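Dye shed notebook, Monday, late afternoon, kettle on

Walnut hulls again, and I want to get this down before I wash up and forget which jar was which, as I did with the goldenrod. The Jornthorpe hulls came in last week in two feed sacks, very black and already half rotted, and they smell like a wet cellar with an apple in it. I love that smell, though I know I'm in the minority at my house.

Weighed out 330 grams of hulls, stones picked out, and put them to soak in the big enamel pot with rainwater from the barrel. I used tap water last time and got a brown that leaned pink in the daylight, and Jitendra Sandhu said it looked like canned salmon, which hurt but was fair. The rainwater bath went dark within minutes of stirring. By the time I had my apron tied it was the color of strong coffee, and by lunch you couldn't see the spoon an inch down.

The yarn is the Bakker two-ply, the undyed one with the bit of gray in it, four skeins wound loose and tied in four places with cotton string. (Note to whoever borrows my string: please tie figure eights, and please not so tight. There's a white ring on every skein from the last batch where the dye never got in. Pretty on one skein, maddening on a sweater's worth.) I scoured all four in warm water with a squirt of plain dish soap and let them sit under a plate while I fussed with the pot.

No mordant on skeins one and two. Walnut doesn't need it, and I wanted to see the plain color on this particular wool before I started meddling. Skein three had alum from the tub on the second shelf, and skein four I left plain but saved for an iron dip at the end. I know I said in the last entry that I was done with iron because of how rough it left the blanket wool. I was cross that day. A short dip and a good rinse ought to be kinder.

Heated the bath slowly. I got it to 196 on the candy thermometer and then turned it down, because it was starting to jump, and I'm convinced that jumping is what felted the ends of the October skeins. After that I kept it at a bare shiver for an hour, lifting and turning every so often with the two dowels. I had the radio on and missed one turning entirely on account of a very good interview with a woman who restores church organs. 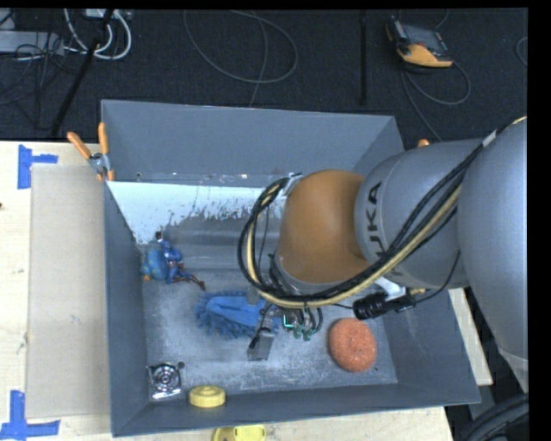 At the end of the hour I pulled skein one and left the other three in the pot with the heat off. Skein one is a lovely warm tan, a little like the crust of a milk loaf, and even all the way around for once. I squeezed it out, hung it on the back rail with a clothespin marked 1, and stood there admiring it until my tea went cold. If we sold only that color I'd be happy, but people do ask for the deep one, the real bark brown, and that takes patience and an overnight sit.

While things cooled I went through the old notes, trying to work out why the batch from two years ago came out so dark. I think it comes down to the hulls. Those were picked up green off the ground and left in a lidded bucket all winter, and nobody weighed them, so I have no idea of the real proportion. My handwriting says "lots." Thank you, past me. This time I've written the weight on the pot lid in grease pencil, in the notebook, and on a strip of tape on the sack, and if I still lose it I'll take up some other craft.

The card tests are drying on the windowsill. I made 32 little butterflies of yarn this morning, all from the Relard sock wool, so that we could have a proper spread of walnut, onion skin, and the last of the madder, each with and without alum. They look like a row of small moths. The onion skin ones are far brighter than I expected, a real egg-yolk yellow, and I have a feeling they'll fade the quickest. Half of each will go in the south window with a strip of cardboard over one end, and the other half in the drawer, and we'll look at them in spring. Please don't move the cardboard! It slid last year and we ended up with stripes that told us nothing at all.

Jitendra came by at four to collect the drop spindles and gave me his opinion on the iron, which is that I should make the dip in a separate bucket and keep that bucket away from everything else forever. He's right, of course. The little yellow pail is now the iron pail. I've painted IRON on it in nail polish, that being the only paint I had to hand. If you find yourself rinsing madder in a yellow pail, stop and get another one, or you'll have prune.

Supplies, while I'm thinking of it. Alum is down to the bottom third of the tub. Cream of tartar is fine. We're out of the wide cotton tape for labels, and the narrow one curls in the heat and can't be read afterward. Ineo had the wide sort on the back shelf when I was there for gloves, so I'll stop in on the way home if I leave before they close. I'd also like a second thermometer, one that clips to the pot properly, since mine has been held on with a bent fork for longer than I care to admit.

The order for the shawl kits wants 2000 yards in the dark brown, all told, which sounded like nothing when I agreed to it over the phone and sounds like a great deal now that I'm looking at one pot. I can do four skeins at a time comfortably, five if I don't mind them crowding, and I do mind. So we'll need several baths, and they'll have to be blended across the kits so that no one person gets all the odd ones. I'd rather mix the hulls from both sacks now, dry, and weigh out of one heap.

Left for the night: skeins two, three and four in the pot, lid on, heat off, dowel across the top. Skein one on the rail. In the morning, pull two and three, rinse until the water is pale, vinegar in the last rinse for three only. Then mix the iron, a pinch to the pail and no more, and give four a couple of minutes while watching it the whole time.

Gloves, please, everybody. My left thumb is the color of a saddle and I have a dentist's appointment.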